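I have been putting off the winter wardrobe swap since July, when I swore I'd do it early for once and get it over with while the evenings were light. Well, here we are in the dark with the heating on and I've only just started!

If you've been reading a while you'll know we moved to Drirkton with far too many clothes and one very small cupboard under the stairs. My rule this year was simple (I stole it from a programme on the radio): if I haven't worn it since we moved, it goes. I lasted seven minutes before I broke it for a cardigan with a hole in the elbow. It's a good cardigan, though, and the hole is tiny, and I do own a darning needle somewhere.

Denim is my real weakness. I keep every pair that nearly fits and tell myself they'll do for gardening, and I don't even like gardening. 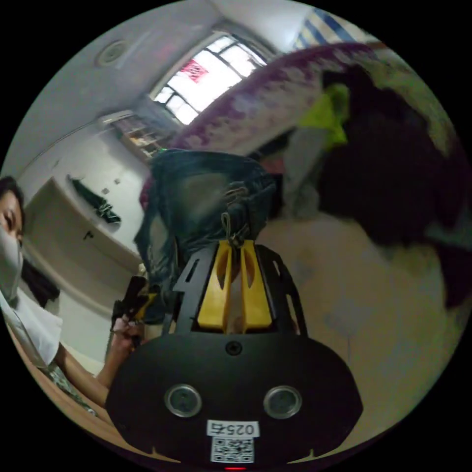
Drirkton, Monday, December 14, 2020

Back at it this morning with a pot of tea and the radio up loud. I've gone through 27 jumpers, which is a silly number for one person, and let go of all but the ones I'd be cross to lose. The charity shop on Zudmont Road is taking bags again but only before lunch, so I'm trying to get there tomorrow.

Blankets are staying, all of them. It's freezing in the front room and I like to be properly buried when there's a film on. I did find an old receipt from Rernine tucked in a coat pocket, for a scarf I have no memory of buying and can't find anywhere, so if you ever borrowed a green scarf from me, please may I have it back?

Next job is the shoes. I'm told vinegar is good for salt marks but I've never tried it, so do leave me a comment if you have, and tell me whether the smell goes away!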